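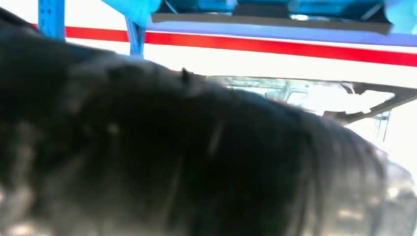 Attachment 1: dark object, white wall behind

Ticket 535, Wiltilley finds database
Opened by: Leena Räsänen
Status: pending

Radiocarbon dates for the Lindqvist trench import with the wrong sign. Sample 119, a leather strap about 2,000 years old, sorts as medieval.

Sun 6 January, R. Bastos: Reproduced. Groko export writes BP, import field expects BCE/CE. Mapping changed, 2 records still fail. Both have an empty lab code.

L. Räsänen: Lab codes requested. Leave open.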